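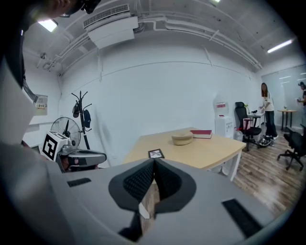
Judite Arruda would rather we stop printing fingers and fix the linkage first. Her note on the last page says the fingers have had three redesigns, the linkage has had none, and the slop she feels at the tips comes from the pivot pins. She wants the pins measured before any more filament goes on the printer.

Fair. Measured them this morning. Notes below, then the rest of the March work.

PINS

Four pivots, two per side. Pins are cut from the same drill rod and all mic the same, so the rod is fine. The holes are the problem. Printed holes on the left link are close to round. On the right link the outer hole has gone oval along the direction of pull and the pin rocks in it. I can move the right fingertip sideways by hand with the trigger locked. Left one hardly moves.

So Judite is right about where the slop is, at least on one side. I don't think it explains the whole thing, because the right link is also the older print. It was made before we turned the part on its side on the bed, so the layers run the wrong way for the load.

Done:
— reprinted right link, same orientation as left, four walls
— drilled both outer holes under size and reamed to fit
— pressed in bronze bushings from the Helwood assortment tin
— one drop of oil each, wiped off

The bushings went in crooked the first time. I was pushing them with the vise and no guide. Second try used a bolt through the bushing with a washer at each end and a nut, drawing it in slowly. Use the bolt. The spoiled link is in the scrap bin with an X on it, please don't rescue it.

Side play at the right tip is now the same as the left as far as I can feel. I didn't set up the indicator.

FINGERS

Staying with the round rim and mesh face for now. The mesh gives better grip than the smooth pads did, mostly on cardboard and book covers. On glossy plastic there is less in it than I expected.

The mesh tears at the rim if the first layer of the rim is too hot. Current settings that work on the shop printer are in the slicer under "Pulex finger 2". Do not use the profile just called "Pulex finger". That one has the old retraction and strings all through the holes, and then you spend an evening with tweezers.

Fit of finger to carrier: slides on, one screw from behind. The screw boss cracked on one of the spares when I tightened it cold with the long driver. Short driver, finger tight, then a quarter turn.

Where they meet: the fingers touch at the point first and stay open a little farther back. For thin things I want that. For anything thick and soft it would be better the other way. A shim under the carrier would change it, but then the trigger travel changes too, and I would like to finish one thing before starting another.

CYCLE TEST

Clamped the body to the bench by the handle and ran the trigger from the small gearmotor with a crank arm, fingers closing on a block of packing foam. Counter on the crank.

Stopped at 427 closes. Nothing broke. I stopped because the crank arm had started to walk off its shaft and was about to take the trigger with it. Flat on the shaft is too shallow for the set screw. File it deeper before the next run.

After the run:
Bushings fine, no marks on the pins.
Left link fine.
Return spring a bit softer than it was, or else I am imagining it. Compare with a new one from the bag.
Trigger has a shiny line where the crank rubbed. Cosmetic.
Foam block is ruined, cut another.

I want a much longer run than that before anybody calls the linkage done. It can go overnight once the crank is fixed, but only with the timer plug on it. Not leaving a motor going with nobody here otherwise.

HOUSING

The two halves of the shell still do not close flush at the back. There is a step I can catch with a fingernail. Checked the screw bosses, they line up. Checked the lip, it lines up. Then took the wire bundle out and the step went away, so it is the wires. The bundle comes up through the handle and crosses over the rib instead of going through the notch.

Notch is too small for the bundle with the sleeve on. Options are a bigger notch or no sleeve at that spot. Cut the sleeve back 76 mm and taped the end. Shell closes. I would still make the notch bigger in the next print and put the sleeve back, because the edge of that rib is sharp enough to bother me.

Also ran a file along the edge of the rib while it was open.

Screws for the shell: the short ones go at the front. A long one at the front comes through and touches the board standoff. I have now made this mistake two times. Bagged them separately and wrote on the bags.

GREASE AND GLUE

Tried the Prieto grease on the slide under the carrier. Too thick, the fingers closed slowly and opened slower. Wiped it out with alcohol and went back to dry lube. Let the dry lube sit until it goes white before putting the carrier back, otherwise it just scrapes off.

The Wallard two-part glue holds the mesh face to the rim on the repaired finger. Mixed it on a scrap of card, applied with a toothpick, clamped overnight between two bits of wood with baking paper. It looks ugly from behind and holds. I pulled on it fairly hard with pliers. Fine for a spare. Wouldn't want it on both sides at once, since the repaired one is stiffer and the object would get pushed over.

THINGS TRIED BY HAND

Picked up and set down whatever was near the bench. Not a real test, just to get a feel after the new link went in.

Paperback: easy, either way up.
Roll of tape: fine from the rim, slides out if held by the flat side.
Coffee mug: by the handle yes, by the wall yes if empty. Did not try full.
Hex key: only the bigger ones. Small ones go through or lie along the gap.
Sheet of sandpaper: picks up from the table edge, not from the middle.
Felt marker: fine, but it turns in the fingers when the cap end is heavy.
Plastic bag: closes on it every time, does not always let go. Mesh catches the film.

The bag one needs some thought. Could be that a finer mesh would let go, could be that the edges of the holes just need a light pass with the heat gun. Try the heat gun on one of the stringy ones first, since those are no good for anything else.

Hand got tired before I ran out of objects. Trigger is too heavy for long use. Some of that is the spring and some is where the trigger pivots. Judite has smaller hands than me and should try it before we change anything, her answer will be more useful than mine.

MATERIALS USED

Bronze bushings, one of them wasted.
Filament for two links and two spare fingers. The open black spool is getting low, last of it should go to the shell notch.
Drill rod, none cut today.
Sleeve, only what came off the end.

NEXT

1. Deepen flat on gearmotor shaft, refit crank.
2. New foam block.
3. Compare return spring, old against new.
4. Put bushings in the left link too. It doesn't need them yet but I want both sides the same before the long run.
5. Long run on the timer plug.
6. Shell reprint with bigger notch.
7. Heat gun on a stringy finger, then the plastic bag again.
8. Indicator on both tips, write down actual numbers this time.

Judite — if you get to the bench before me, please do 1 and leave 4. The reamer is in the top drawer wrapped in the blue rag. It is easy to chip and we only have the one. Also the vise jaws are on backward from when I was pressing the bushings, turn them around before you use it for anything that matters.

Later, same day, 6:40 p.m. Filed the flat after all. Crank stays put when I pull on it. Ran it for a few minutes with no foam just to watch the linkage and there is a click at the end of travel on the left side. Wasn't there before the shell was closed. Could be the tape on the sleeve end touching the carrier. Opening it up again tomorrow.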